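Ticket: Label printer drops every job after the first at packing station
Site: Bolurton
Opened by: Packing desk
Assigned: Marlina Saragih
Priority: Normal
Status: Monitoring

Reported problem
The first label of a batch prints. The remaining labels sit in the queue as "Sent to printer" and then go to "Error" after 300 seconds. Power cycling the printer releases one more label. Started in January after the Pristunance update. The Dralby station on the same release is fine.

09:10
Remote session to the station PC. Queue held 71 jobs, all from the same account. Cleared the queue, restarted the spooler, sent a test page. Test page printed. Second test page did not.

09:25
Printer web page loads with a delay. Firmware matches Dralby. Media set to gap sensing, darkness and speed at site defaults. No head or ribbon fault in the printer's own log.

09:40
Ping from the PC to the printer: 100 packets, 20 lost. The loss comes in blocks, each one starting right after a print job closes. Ping to the gateway from the same PC is clean. Asked the desk to swap the patch cable and move to the spare wall port. Same result on both.

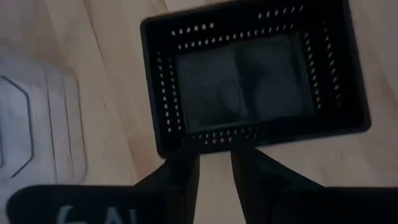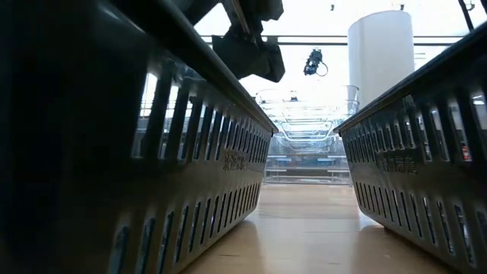 Black tote

10:20
Compared port settings with Dralby. Dralby uses a raw port with status polling off. Bolurton uses a raw port with status polling on, community name left at default. The update notes say the installer recreates printer ports if the old port name contains a space. The Bolurton port name had a space in it. Dralby's did not, so it kept its old settings.

10:35
Turned off status polling. Sent five labels. Three printed, two stuck. Better but not fixed.

10:50
Checked the address table on the switch. The printer's IP address resolves to two different hardware addresses depending on when you look. The second one belongs to a badge reader installed by Purba. The reader was given a static address inside the range reserved for printers. It wakes up when idle traffic on the segment drops, which fits the loss pattern after each job.

11:15
Purba confirmed the address was taken from an old sheet. They moved the reader to the access control range and rebooted it. Cleared the address cache on the PC and the switch.

11:30
Sent a batch of 20 labels. All printed in order. Ping repeated, 100 packets, none lost. Status polling left off to match Dralby.

13:05
Desk reports normal printing through lunch. One misfeed, cleared by reseating the roll. Unrelated.

Cause
Duplicate IP address between label printer and badge reader. Status polling, turned on by the port rebuild, made the errors more frequent.

Open items
Renamed port at Bolurton without the space. Do the same at any other site before the next Pristunance release.
Old address sheet still on the shared drive. Needs to be removed or marked out of date. M. Saragih to do.
Reprint list for the 71 cleared jobs sent to the desk. Waiting for them to confirm which ones shipped with handwritten labels.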